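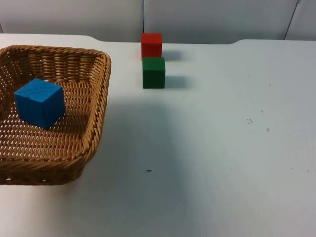
Does a Shallow Basket Make People Tidy? A Small Test of a Large Claim
Project report, Household Objects course, Toltdale
Quyên Ung and Urmas Vaher
Supervisor: Zdzisław Stępień
Submitted 24 Aug 2018

Why we picked this

Storage advice has a favorite sentence, and it goes something like this: put out an open basket and things will find their way into it. We came across versions of it in most of the home organizing material we read for the first half of the course. The basket is nearly always wicker. It is nearly always shallow. The claim is usually made next to a picture of a basket on a clean white surface with very little in it, and we both felt that the very little in it was doing a lot of the work.

So we wanted to know whether an open basket changes what people do with small objects on a table, or whether it just looks like it should. Our supervisor warned us that this would be hard to test with students, who will tidy if they think they are being graded. He was right, and we come back to that.

Materials

The basket is a woven wicker tray, roughly rectangular with rounded corners, light tan going to golden brown. The rim is a thicker braided band. The floor of it is flat but the weave has small gaps, so you can see a bit of the table through it. We mention the gaps since one participant said she would never put anything small in there in case it got stuck, and we had not considered that at all.

The objects are painted wooden cubes in blue, red and green. We chose cubes because we wanted something that did not belong anywhere. Keys have a place, and so do pens, or at least people have opinions about where pens go. A cube has no place, and we thought that would show us the basket's pull by itself. Looking back, we are less sure. Real clutter is made of things with half a home somewhere, and a painted block on a table looks like part of a game or a test. Several people asked what the colors meant. They meant nothing.

The blue one has a pale nick in the front, which we failed to notice until the write-up. We doubt that it mattered, but we can't show that it didn't.

The table is white. The comparison container was a gray lidded box from Kilell, borrowed from Lụa Hồ and given back at the end of January.

Method

All sessions were in Room 901. A participant came in, sat at the table and filled in a short form about something else (we used a questionnaire on bus routes, which Quyên wrote in an evening and which turned out to be more interesting to people than the rest of the project). The cubes were lying where the form had to go, so they had to be moved. At the end we said "you can leave the table however you like" and waited for the person to go.

We then wrote down where each cube was: in the container, on the table, or somewhere else. The container was either the basket or the lidded box, and we swapped it between sessions. We did not touch the cubes until both of us had written down our own version, and when our sheets disagreed we talked it through and kept a note of the disagreement.

We planned 100 sessions and ended up with 107, as some friends of participants turned up without signing up and we let them take part. Zdzisław Stępień pointed out that people who arrive with a friend have probably been told what happens. We agree. We kept them in anyway and marked them, and leaving them out does not change the answer, mostly because the answer is so weak to begin with.

What we found

People put cubes in the basket more often than in the lidded box. That part of the advice held up, and it would have been strange if it hadn't, given that one of them has to be opened first. Uyên Ngô, who read our draft, asked whether we had tested baskets or tested lids. We had tested lids. A proper comparison would have used an open box of the same depth, and we did not have one when we started. By the time we thought of it we were too far in to begin again.

The more useful result, we think, is how often people stopped halfway. One cube would go into the basket and the others would stay out on the table, pushed toward the back edge where they were no longer in the way of the form. We had no column for this on our first sheet. We had assumed a person would either tidy or not tidy, and we spent the first 2 sessions arguing over which box to tick before adding a new one.

We asked people about it afterward, when they had agreed to stay. Most of them said the other cubes were "fine there." Moving an object out of the way and putting it away seem to be treated as the same job, at least by someone who is about to leave the room. The advice books don't separate the two either. If a basket takes one thing and the rest are shoved to the back of the table, then the table has been cleared for use, but it is hard to call it tidy, and now there are two places to look.

We looked for a color effect and do not believe we found one. The blue cube went in a little more often than the red or the green. It was also the one we tended to set down nearest the basket, out of habit, which we only saw when we went back through our setup notes. Anyone who wants to say that blue objects get put away first is welcome to, but not on the strength of this data.

Does the shape matter?

We are more positive about this part, though it rests on remarks and not on counts. The sloping sides and the low rim meant that people could drop a cube in without looking up from their phone. Nobody complained about reaching over the edge. On the other hand, whatever is in a shallow basket stays in view. One participant said the basket with a cube in it looked messier to her than the cube alone, because now it was "two things." We liked that and could not argue with it.

The Phùng reader, which is where we first met the claim, says open baskets work because the contents stay visible. A few pages later it says they work because they hide clutter. We would like it to choose. A shallow tray hides nothing, and a deep one hides plenty, and these are different objects that happen to be made of the same stuff.

Problems

The room was not a home. No one had to live with the table the next day. Participants were mostly our own age and mostly knew one of us. The bus form gave people a reason to push things away, so the position of the leftover cubes says as much about the size of a sheet of paper as it does about anyone's habits. And three loose cubes is a very mild mess – we suspect that the basket would do worse against a real one, but we did not try it.

We had also hoped to repeat part of this in the shared kitchen at Zemberg, with the objects that collect there anyway. Permission came too late. If someone takes this up next year, we would start in that kitchen and leave the cubes in the cupboard.

What we would say about the claim now

An open basket is easy to put something into. We are happy to stand behind that. We can't find support in our sessions for the stronger version, where having one on the table makes a person finish clearing up. The sheets, including the ones we disagreed on, are in the course folder with the form. The basket is with Urmas, who is currently using it for mail.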